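Workshop notebook, June, about 7:40 pm

Glue trials again. Kettle's on, Nurnix batch is curing in the cupboard, so I may as well write this up before I forget which jar was which.

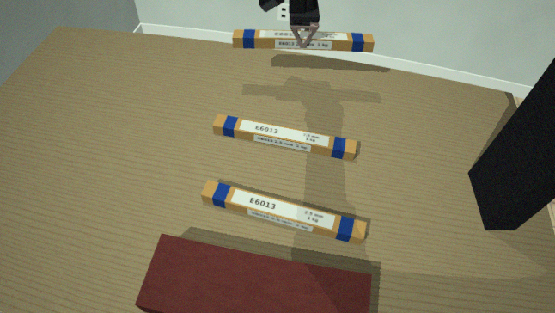 Benchtop with the striped wood grain, orange-tan box at the back.

So, hide glue. I've been putting this off since the Plakham chairs came in with every second joint rattling, and tonight I finally weighed out the dry granules properly (400 g to the big jar, cold water to cover, lid on loosely). Last time I eyeballed it and got something like toffee. Lovely colour, useless on a tenon.

Ran the Kaneko granules beside the Nurnix stuff on maple offcuts. Same clamps, same soak, same grubby little brush. Kaneko grabs fast, almost too fast in a cool shop, and I had to warm the parts with the hair dryer to get any working time at all. Nurnix is slower and smells worse (much worse, open the door!) but it let me nudge the rail square after I'd closed it up. For a chair with four rails going in at once I know which one I'd want.

Pull test with the luggage scale and the lever: first Kaneko joint let go at a reading of 783, second one at 1112, and both times the wood tore before the glue line did. That's a big spread for two bits off the same board. I suspect my lever more than the glue, the pivot bolt is sloppy and I keep meaning to bush it. Nurnix joints get pulled tomorrow after supper.

Pot temperature wandered all evening. The old Hendska warmer clicks off, sulks for roughly 17 minutes, then comes back too hot. Whoever uses it next, please keep a thermometer in the water jacket and don't trust the dial, the dial is a decoration.

Also we're nearly out of the good brushes, and somebody's left the cap off the beeswax again. Might have been me.

To do: bush the pivot, label jars on the side and not the lid, try a pinch of urea in the Kaneko to slow it down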